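Two Coffees and a Password Reset: Talking Shop with the Dretis Security Lead

I've been trying to get somebody from Dretis to sit down with me for months. They're a small outfit in Clarkville that gets hired to break into other companies' web apps (with permission, paperwork and all), and they have a habit of finding bugs in places I'd have sworn were boring. Their lead tester finally said yes, on the condition that I leave the name out and buy the coffee. Fine by me! I bought two.

I wanted to start with the Kimaro report, the one from July that made the rounds. Kimaro is a booking app for small gyms and dance studios, and the bug was in the password reset. I asked how you even end up looking at a password reset page for fun.

"It wasn't fun, it was raining," the tester told me. "I'd forgotten my own password. So I click the link, I get the email, and I'm looking at this reset code, and it's six digits. Okay, lots of people do six digits. Then I typed it wrong twice and it just let me keep going."

That was the whole thing, more or less. The app didn't limit how many guesses you got. The Dretis folks set up a test account of their own and started throwing wrong codes at it to see when it would slam the door, and they stopped at 600 because by then they felt they had their answer. No lockout, no delay, not even a grumpy message. And the code stayed good for 14 hours, which made me put my cup down.

"The time limit bugged me more than the guessing did," said the tester. "You can argue about how many tries is fair. I can't think of one person who needs until tomorrow morning to type in six numbers."

I asked whether they could've gotten into a real customer's account, and got a very firm look. They never touched one. Everything was done on accounts they'd made themselves, and the write-up they sent over had the requests, the timestamps and a short script, with a note on how to fix it. I've seen the script (they let me read it on a laptop) and it's maybe the least scary piece of code I've ever laid eyes on. A loop and a counter, pretty much.

So how did Kimaro take it? Pretty well, I'm told, once the message landed with the right person. The first email went to a general support inbox and came back with a cheerful article on how to change your password. "I wrote back and said thanks, I know how, that's kind of the problem," the tester said, laughing. The second one got through, and a fix was out 2 weeks later. Codes now die after a few minutes and you get a handful of tries before you have to ask for a new one. 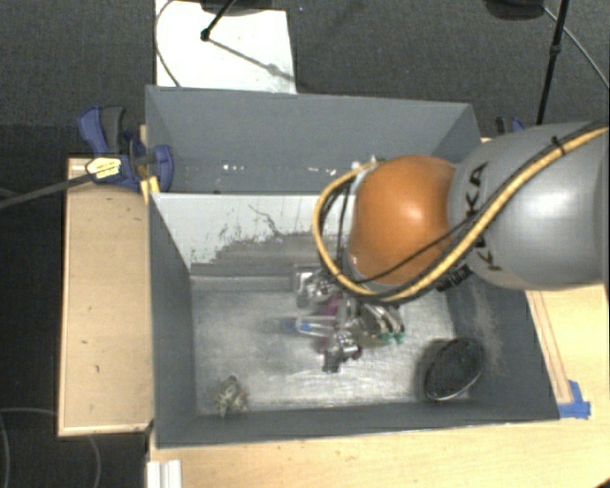
On scanners, and why they missed it

I'm a tools person, I'll admit it, so I had to ask about Ellex. That's the scanner Dretis built in-house and runs at the start of every job. It had been pointed at the same kind of reset flow on other projects and never said a word. Was that embarrassing?

"A little, sure. Ellex is great at stuff that looks wrong on the page. Missing headers, old libraries, a form that spits your input right back at you. It sends one bad code, sees an error, and goes, great, the error works! It never thought to ask a second time, and that's on us, we wrote it."

They've added a check for it since. It's slow and it's noisy, and they only turn it on after the client agrees, which I think is the right call. There are some 150 checks in there now, and the tester would happily throw out a good chunk of them. "Half the job is reading results that don't matter. I'd trade a lot of those for one more afternoon of just clicking around the app like a confused customer."

I liked that, and I told them so. My own notes from app reviews are full of places where I got bored and skipped the dull screens. Email change, phone number change, the "log out of all devices" button. According to Dretis those are exactly the pages to poke at, and email change is the big favorite. You'd be amazed (I was) how many apps will swap your address without asking for the current password.

What a small team should fix first

Last thing I asked, with the coffee long gone, was what a company with two developers and no security budget ought to do with one free day.

"Go count the ways into an account. There's the login page, and then there's everything else, the reset, the magic link, the support rep who'll change it if you sound nice. Write them all down and try to be annoying with each one. Type the wrong thing over and over. Use yesterday's link. Open it in two browsers."

I tried it that evening on a little side project of mine, a recipe-sharing site with hardly any users. The old reset link still worked after I'd used it. I'm fixing it this weekend, and the recipes are staying offline until I do.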